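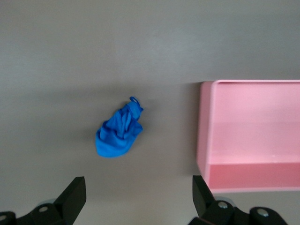
Opening: the cloth on the table

Leave the first slide up while people find a seat. Start when the door is shut.

Say who I am: Awuor Minja, cleaning supervisor at Pirnby, the holiday units out on the lake road. I look after the rooms, the shared kitchen and the linen store. Before that I cleaned at a primary school.

Ask the room: where does a cloth go when you put it down for a minute? Wait for answers. Usual ones are the bench, the edge of the sink, over the tap, over a shoulder, apron pocket. Let them talk.

Point to the slide. Blue cloth in a heap on a grey table, pink tub right beside it. The tub is within easy reach and the cloth is still on the table. Ask what they would do with that cloth if they walked in and found it. Somebody will say pick it up and keep wiping. Ask what it was last used on. You can't tell by looking.

The talk is about that one minute, and what we changed at Pirnby so the next person doesn't have to guess.

Slide 2. What we had before

One big basket of cloths under the sink, all colours, washed together and put back together. Colours meant nothing. The same cloth could do a bathroom basin in the morning and the breakfast table after lunch.

We bought 1000 cloths when the units opened. When Jérémie Picard did the stocktake last May he found 797. Don't spend long on the missing ones. Some went out in the rubbish, some went home in pockets, a few had been cut up for polishing shoes. The number is there to show we had plenty of cloths the whole time. People kept telling me we were short, and what they meant was that they couldn't find a clean one when they wanted it.

If anyone asks about cost, say I will talk about it afterwards. It takes too long and every supplier is different.

Slide 3. Colours

Read out our list slowly, people like to write it down.

Blue: tables, benches, desks, window sills.
Green: kitchen, anything near food.
Yellow: basins, showers, taps.
Red: toilets and the floor around them.
White: glass and mirrors only.

Say clearly that this is our list. If your workplace already has one, keep yours. Changing colours on people who have learned a system causes more mix-ups than it fixes. Sylvain Sabatier came to us from a place where green was for bathrooms, and for his first month he worked with the list taped inside his cupboard door. It worked fine.

Mention colour-blind staff. We sew a stitch mark in the corner of the red ones. One line of black thread. You can feel it with a glove on.

Slide 4. Tubs

Each room trolley carries two open tubs. One for clean, one for used. Open top, low sides, plain walls. We tried tubs with lids and the lids ended up on the floor of the linen store in a stack. An open tub gets used.

Rule: a cloth is in your hand, in the clean tub or in the used tub. It doesn't sit on furniture. When the phone rings, it goes in the used tub, even if you only wiped one shelf with it. People object to this. Expect the objection and answer it straight: yes, it means more washing. We do one extra load most days.

Put the tub down before you start wiping, on the side of your wiping hand. I am left-handed and I set mine on the left. If it is on the far side you will drop the cloth on the table every time. Ask two people to come up and try it with the tub on the wrong side, then on the right side. (Cloths and tub are in my bag. Bring the big tub, the small one tips.)

Slide 5. Folding

Fold in half, fold in half again. You get eight faces to wipe with if you turn it properly. Show it. Go slowly at the turn, this is where people get lost.

A bunched-up cloth only cleans with the bits that stick out, and it leaves streaks on a smooth table. Go back to the first slide for a moment if the projector lets me. A heap like that would need shaking out and folding before it was any use on a tabletop.

Clémence Guillot's tip, which I use now: fold the whole clean batch at the laundry end, before they go in the tub. Then nobody is folding in the room.

Slide 6. Loops

Show the loop on the cloth in my hand. There is one on the cloth in the first slide too, sticking up at the top corner. Loops are for drying. Hang by the loop on a hook, spread the cloth open with your fingers so it hangs flat.

Check the loops when you fold. A torn loop gets caught in the machine. Cut it off clean and put that cloth with the floor rags.

We have 84 hooks on the drying wall in two rows. Rosine Pruvost put them too close together the first time and the cloths touched, so the middle ones were still damp the next morning. Leave a hand's width between hooks.

Slide 7. Washing

Keep this short, it always runs over.

Wash reds by themselves. Blue and white can share a load once the blues are past their first few washes. Follow the label for heat. No fabric softener, it coats the fibres and the cloth stops picking up water. Don't mix with bath towels or you will be picking fluff off mirrors all day.

Wash the tubs as well. Warm water and dish soap, dry upside down. Ours get done at the end of the shift.

Throw a cloth out when it goes stiff, when the edge has come undone all the way along one side, or when it smells after washing.

Questions I usually get

Paper towel instead? For raw meat spills and anything from a person's body, yes, and straight in the bin. For tables, cloth.

What about sprays? Spray the cloth, then wipe. Spraying the table gets it on the cutlery.

Does the tub colour matter? Ours don't match the cloths. Pick a pale one so you can see when it is dirty inside.

Finish by 5 if the room is booked after us. Hand out the colour list at the door and collect the practice cloths.

Pirnby Housekeeping Talks | Contact: Awuor Minja, linen store office | © Pirnby | Notes updated 20 Oct 2024 | Back to top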